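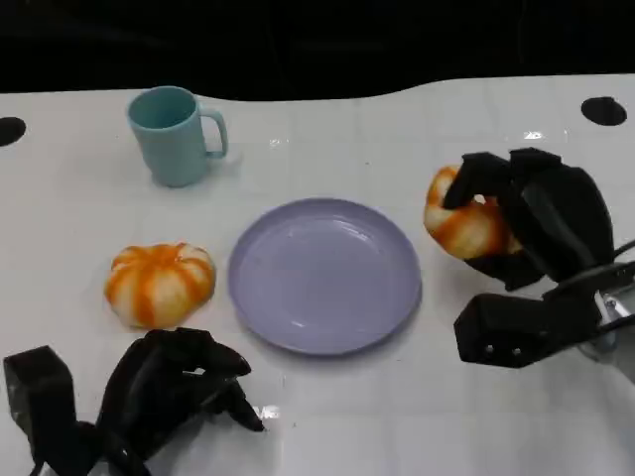 Pale teal mug, white table.

So I finally booked a band! If you've been reading since the spring you'll know this has been the one job on the wedding list I kept shoving to the bottom, mostly so I wouldn't have to have the conversation with my mother about whether people can dance to a fiddle (they can, Mom).

We went with Drulum, who are a four-piece from two towns over and who played my cousin's reception last December. I remembered them being loud and very sweaty and the whole room being up by the second song, including my uncle in his boot cast. I emailed them at six in the morning before work and Maarja Kairys, who sings and does the bookings, wrote back before I'd even parked. They had our date free. I may have yelled in the car.

The deposit is $327, which seems a weirdly exact number, but it's a percentage of the total plus travel and I checked the math twice. They play two sets with a break in the middle for cake. I asked if they'd learn our first dance song and Maarja said yes, as long as we send it six weeks ahead and it isn't "anything with a key change for no reason." We still haven't picked one. He wants something slow, I want something we can get through without three minutes of swaying, and the list on the fridge keeps getting longer instead of shorter.

Other news! Invitations are at the printer. I got quotes from Eltard and Birneo and the difference was silly, so Birneo it is, on the thicker cream paper with the green envelopes. Please, please proofread yours out loud. Randi Lie (my maid of honor, bless her) caught that we'd put the reception before the ceremony, and I had looked at that thing so many times I'd stopped reading it.

Dress fitting number two went fine. The hem is coming up another inch and I've settled on the flat shoes, so that's that argument over. The seamstress wants $700 for the whole job with the sleeves, and I gulped a little, but I love the sleeves.

Next up is the seating chart, and I'm already moving my aunts around in my head while I brush my teeth. If you have a system that worked for you, leave it in the comments!

Recent Posts
Sleeves or No Sleeves?
The Great Cake Tasting
Telling My Grandmother We're Not Having a Receiving Line
How We Picked the Barn
Guest List, Round Four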